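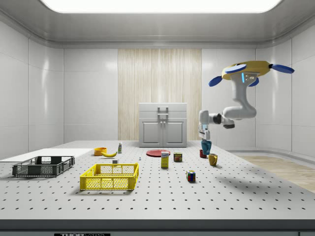 Projects > Engineering and Computing > Final Year Reports > Simulated Demonstrations

Search this site Enter keywords Go

Collecting Simulated Demonstrations for a Mug-Handling Task

Final year project report, Tanley College, Department of Engineering and Computing
Submitted 28 December 2019

1. Introduction

This report describes the collection of a set of demonstrations for a robot arm working over a table of household objects. The demonstrations were made wholly in simulation and are intended for training a policy by imitation. The training itself is the subject of a separate report by the Sang group. The present project was responsible for the task, the recording procedure, the checking of episodes and the written record that goes with the data.

The task is simple to state. The arm must take hold of a named mug, lift it clear of the table and put it down at a marked position without disturbing its neighbours. Earlier work in the department used a bare table with a single object. The supervisors asked that the new set should include clutter, and the table was therefore furnished with crates, a plate, a bowl, food packages and several smaller items that play no part in the task.

2. The simulated workspace

The workspace was built in Fandach, the department's own simulation package. It consists of a closed white room, a perforated grey platform and an arm working from overhead. The mugs differ in colour, and each instruction names the mug by its colour alone. The starting arrangement is drawn afresh for every session within limits set in a configuration file. Objects may be moved or turned, but they may not be placed on top of one another. 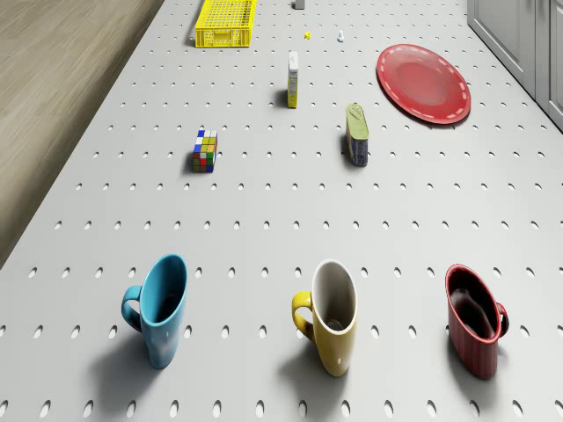

The direction of a mug's handle proved to be of more importance than had been expected. In the first sessions the handles were allowed to face any way, and operators tended to approach each mug from the side opposite the handle. A policy trained on such data would have seen very few grasps near a handle. From the second week of November the operators were given a grasp side at the start of each episode and were asked to keep to it where the arm could reach.

3. Recording procedure

Demonstrations were given by student operators using a hand controller. A session was limited to 30 episodes, after which the operator was required to rest. Each episode began with the gripper open and raised, and ended when the operator pressed the finish key or when the time limit was reached. The following were stored for every episode:

- joint positions and gripper opening at each step
- views from the fixed cameras
- the instruction given to the operator
- the starting position of every object
- the operator's own mark of success or failure

Operators were not permitted to delete an episode. Failed attempts were kept in a separate folder with a short note on the cause.
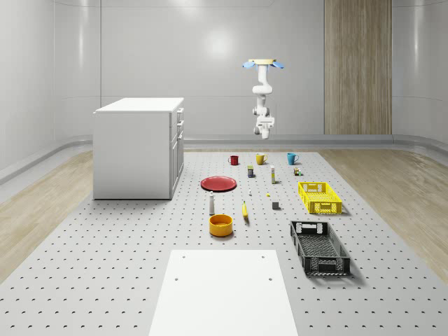 Figure 1. Arm above the far end of the platform, gripper empty, with the mugs in a row beneath.

4. Checking and results

A total of 972 episodes were recorded. Each was replayed by a student other than the operator and compared with a written standard. An episode was accepted if the correct mug was moved, if it remained upright, and if no other object was shifted by more than the permitted distance. By this standard 711 episodes were accepted. The most common reason for rejection was contact between the forearm and an object standing behind the target. Such contact was often missed by the operator, whose attention was on the fingers of the gripper.

A further 2915 still images were drawn from the accepted episodes and labelled with object outlines for use by the Skernach vision project.

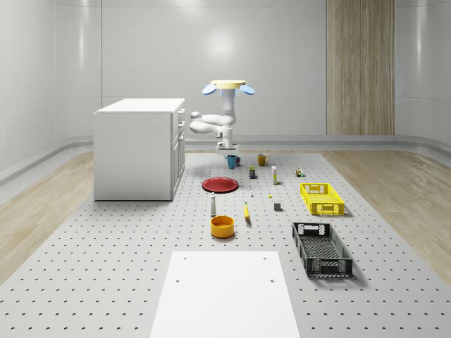 Particular care was needed in judging the moment of grasp. The simulator reports contact as soon as one finger touches the mug, whereas the learning system requires the step at which the grip is firm. The two can differ by several steps. The checking students marked the later step by hand, and where two students disagreed the episode was viewed a third time.

5. Limitations

The lighting in the room is even and was not varied. The objects are rigid and the mugs contain no liquid. All the operators were right-handed, and some preference for approaches from the right remains in the data despite the change made in November. The tall carton was knocked over often enough to be counted as a separate cause of failure, and its permitted area should be made smaller before any further collection.

It is recommended that the next group record the operator's camera choice during each episode, as this was not stored and could not be recovered afterwards.

Related reports

Fandach User Notes for New Operators
Labelling Guide for the Skernach Image Set
Single-Object Grasping on a Bare Table
Sang Group: Training from Checked Episodes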